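# Visit to the Dotura Residence and Its Clothing Care Program

In March a delegation of staff from Drandberg visited the Dotura residence at Roman to observe how the household team there organizes the washing, folding and storage of residents' clothing. The visit had been arranged by Veronica Văduva, head of household services, and was hosted by Vasilică Coman, who supervises the laundry and the linen rooms. The present report records the main points for colleagues who were unable to attend.

## The building and the laundry

The residence has 96 places on three floors. All washing is done on the premises, in a basement laundry that was refitted when the old boiler was taken out. Last winter the team handled roughly 747 garments a week, bed linen excluded. Knitwear is collected separately from the other clothing, in gray bags with the room number written on a cloth tag. The bags are brought down before breakfast and nothing is opened until the tags have been checked against the floor list.

Mr. Coman showed the delegation the drying room first. Sweaters are dried flat on mesh shelves and are turned once, usually at midday. Hangers are not used for knitwear at any stage. The room was warm and rather crowded during our visit, and the staff acknowledged that shelf space is the main limit on what can be done in a day. A second set of shelves has been ordered from Rirkard, with delivery expected before the fall.

## Folding in the residents' rooms

The feature of greatest interest to our staff was the decision to fold clothing in the bedrooms instead of at a central table. Clean items are carried up in the order of the rooms and are folded on the bed, once it has been made. Residents who wish to take part may do so, and many prefer to fold their own things. Ms. Văduva explained that the change was introduced on a single floor at first and extended to the others after the number of misplaced garments fell. Fresh bedding is therefore put on before any clothing comes upstairs, and the timetable of the whole morning depends on this.

The method for sweaters is written on a card kept on each cart. The garment is laid out on the bed and smoothed by hand, working from the neck down. The sleeves are then brought across the body one at a time, with the cuffs kept straight. The lower part is turned up last, and the finished sweater is placed in the drawer with the neck toward the front. Thick knits are turned up only once.

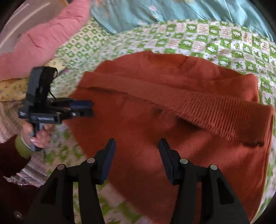 Page 14

A red-orange sweater on a green-and-white checkered sheet, with a long sleeve lying over the body and the wide ribbing toward the right. Patterned bedding is common at Dotura, where residents choose their own sets from the linen room, and cartoon animals and fruit are by no means reserved for the children's wing.

## Storage and labeling

Each bedroom has a chest with drawers 90 centimeters wide. Knitwear goes in the bottom drawer and shirts in the one above it. Labels are sewn inside the side seam, never at the neck, following complaints from residents about scratching. Our own practice at Drandberg is to label at the neck, and Ms. Văduva kindly gave us a copy of the sewing instructions. Repairs are held back in the linen room on a separate shelf, with a slip stating what is to be done.

## Points for follow-up

The delegation recommends that Drandberg try folding in the bedrooms on one floor, using the Dotura card in translation. The question of flat drying should be taken up with the building office, as our present drying room has no shelves of suitable depth. Mr. Coman has offered to receive two members of our laundry staff for a full working morning, and names should be given to the household office.

The delegation thanks the residents and staff of Dotura for their welcome and for lunch.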